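Notebook, August, started 9:30

Sorting bench, gray basket with the perforated walls

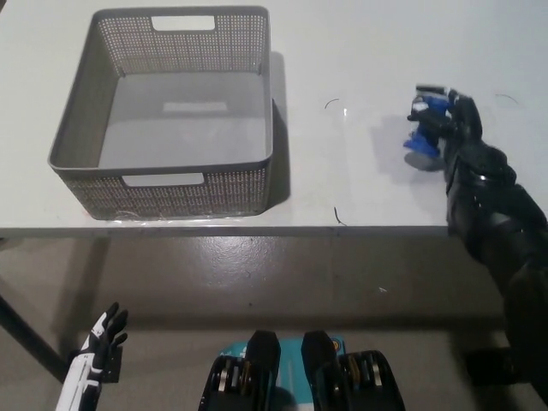
I want to decide this week if we keep this type of basket for the small plastic parts, or go back to the closed boxes from Tekdale. Kirstin Munro asked me to write down the reasons this time, as in spring we changed the boxes and later no one could remember why.

What I like. The rim is flat, so a lid or a sheet of card sits well on it. The handle openings are in the walls and do not stick out, and two baskets can stand close together on the shelf. The corners are solid plastic. I pressed on them with my hand and they gave very little. The floor is smooth, and small things can be pushed to one side with a finger.

What I like less. The walls are full of fine holes and dust comes in through them. Also threads. The white table shows every thread, and I think many of them come from our cleaning cloths. I wiped the table twice yesterday evening with the yellow cloth and I am almost sure it leaves more than it takes. To try: the paper wipes from the Prernumach order, if there are any left in the cupboard.

Handle openings: a small part can go out through them when the basket is carried tilted. It happened to me on the stairs with the washers, I found them all except one. For the washers I will use bags inside the basket.

10:45

Weighed the basket with 50 of the short clips, then took out the clips and weighed again. The scale showed 84 g for the clips both times, so the scale is fine and I can stop blaming it. The difference from last month must be in the clips. Maybe two batches were mixed. I wrote to Kanaujia to ask for the batch list.

Place on the table. I prefer the basket on the left and the working area on the right. Kirstin puts it at the back, she has longer arms. We agreed that everyone can place it as he or she likes, but it has to go back to the left side at the end of the day, so that the next person does not search.

Label. The old one from Sedik was glued to the inside of the floor and it came off in pieces. New rule: no glue on the floor of the basket. A paper tag with string through one of the handle openings is enough, part name on one side and initials on the other.

After lunch

No paper wipes in the cupboard. Added to the list, together with string.

Kirstin says a full bag of 1000 clips will not fit in one basket with the lid closed. I did not test it. We can split the bag in 4 and write the same batch name on each tag.

Open points:

- answer from Kanaujia about the batches
- wash one basket in warm water and see how long the holes need to dry
- ask who has the second lid
- throw away the yellow cloth (ask first, it is possibly from the kitchen)

For now we keep the baskets until the end of the month. The Tekdale boxes stay on the top shelf, please do not give them away yet.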